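# 台所の道具を知ろう:オーブントースター・かご・お皿

朝、パンを焼くときに使うオーブントースター。台の上に置ける小さなオーブンで、中には細長いヒーターが入っています。電気が流れるとヒーターが熱くなり、赤く光ることもあります。その熱がパンの表面にとどくと、水分がぬけて、茶色くなります。茶色くなったところが、あの香ばしいにおいのもとです。

熱の強さは「ワット」という単位で表します。たとえば660ワットと1000ワットでは、1000ワットのほうが早く焼けます。はじめてのパンを焼くときは、まず3分にして、ようすを見ながらのばしましょう。

ドアには、ガラスの窓がついているものが多くあります。窓があれば、ドアをあけなくても焼けぐあいをたしかめられます。ドアをあけるたびに中の熱はにげてしまうので、のぞくときは窓からにします。あけしめするときは、かならず取っ手を持ちます。ガラスや金属のところは、スイッチが切れたあともしばらく熱いままです。 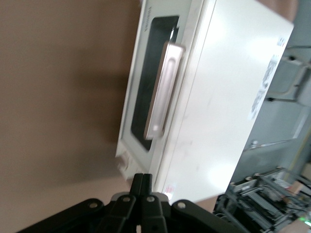 Naomi Mussaさんからは、家では焼き終わったあと、ドアを少しあけて冷ましてから、受け皿のパンくずをすてている、というおたよりがとどきました。くずがたまるとこげて、けむりが出ることがあるそうです。

そうじは、コンセントをぬいて、すっかり冷めてから始めます。受け皿は引き出して洗い、よくかわかしてからもどします。子どもだけでやらず、おとなといっしょにやりましょう。

## かごは、なぜあんであるの?

つぎは、かごの話です。台所のかごには、木のつるや、籐(とう)という植物のくきであんだものがあります。細い材料をたてと横に組み合わせ、上、下、上、下とくぐらせていくと、平らな底ができます。そのまま材料を上に折り曲げて、横の面をあみます。さいごに、ふちを太くまいて止めます。ふちがしっかりしていると、持ったときに形がくずれません。

あみ目にはすき間があります。空気が通るので、パンやくだものを入れてもむれにくくなります。水で洗ったものを入れるときは、先に水気をふきます。ぬれたままにしておくと、かびが生えることがあります。

テーブルに置く前には、台をふいておきましょう。小さなくずは、ぬれたふきんで手前に集めるとよく取れます。
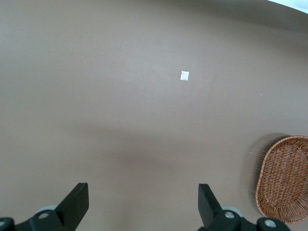 かごがよごれたら、水で洗ってもいいですか?
かわいたブラシでほこりを落とし、かたくしぼった布でふいてください。そのあと、風の通る日かげでかわかします。

## お皿の上の野菜

お皿は、食べものをのせるだけでなく、切る前の野菜をちょっと置いておくのにも使えます。丸いお皿のふちが少し高くなっていれば、きゅうりのようにころがりやすい野菜も、落ちにくくなります。

きゅうりは、ほとんどが水分でできている野菜です。皮には小さなとげがあるものもあり、このとげは新しいきゅうりほどとがっています。食べる前に流れる水で洗い、両はしを切り落とします。
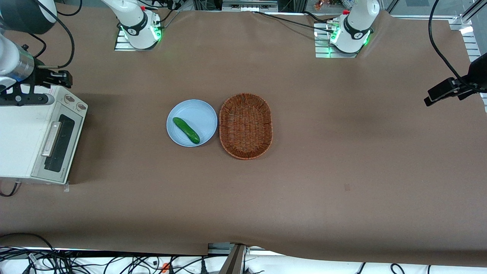

水色のお皿にのったきゅうりと、あんだかご。左はしに白いオーブントースター。

パンにきゅうりをはさむなら、パンを先に焼いて少し冷まします。うすく切ったきゅうりは、紙でかるく水気を取ってからのせます。使ったお皿は洗ってふき、かごはかわいた場所にもどしてください。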